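Lighting a room with a ribbed ceiling
Jan 6, 2025

The workroom at Sernulham has a white corrugated ceiling, a mezzanine along the back and fluorescent fixtures overhead. I spent part of December working out why small parts were hard to see on the bench.
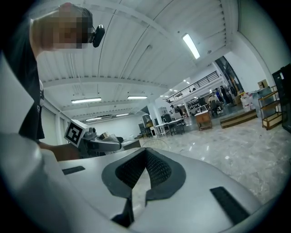 Ceiling and ribs

Corrugated sheet does not behave like a flat white ceiling. Light running along the ribs carries a fair distance. Light running across them is caught on the near face of each rib and the far face stays dim. Seen from a bench, the ceiling reads as stripes, and polished metal reflects the stripes back at you.

I took readings with a Tedness meter laid flat at bench height. The best position gave 900 lux. The worst gave 400, and it was the one I used most. For sorting fasteners 400 is tolerable. For reading a scribed line on steel it is too low, at least for my eyes.

Under the mezzanine

The deck blocks the ceiling fixtures, so anything stored below it gets only what comes in sideways. The railing lets a little through between the balusters, which shows up as faint bars on the floor and does no useful work. Lamisi Ametepe suggested painting the underside of the deck matte white. I have done one bay. The change on the meter was small, but labels on the lower shelves can now be read without a flashlight.

The support pillar casts a soft shadow that shifts depending on which fixtures are switched on. I moved the parts cabinet out of it. Corey Costigan has since moved it back to reach the outlet, so that one is unresolved.

Changes at the bench

I tried a Vlachou task lamp on a 29 inch arm. Placed behind the work it produced glare off anything cylindrical. Placed to the left, low, with the head turned toward the wall, it was much better. Right-handed people get their own hand shadow out of the way like this; Seul-gi Nam is left-handed and swings the arm over before starting.

The bench top was a glossy Gundby panel. I covered it with a gray rubber mat, 6 mm thick. Small bright parts stand out on it and they no longer roll.

Cleaning

Wiping the tubes raised the worst reading by over 6 percent. Dust sits on the top side where it is invisible from the floor. Switch off, let them cool, use a dry cloth.

Next is the switching. All the fixtures on the mezzanine side are on one circuit, and Karabo Lekota wants the rear ones separate. I will post the readings again after the rewiring.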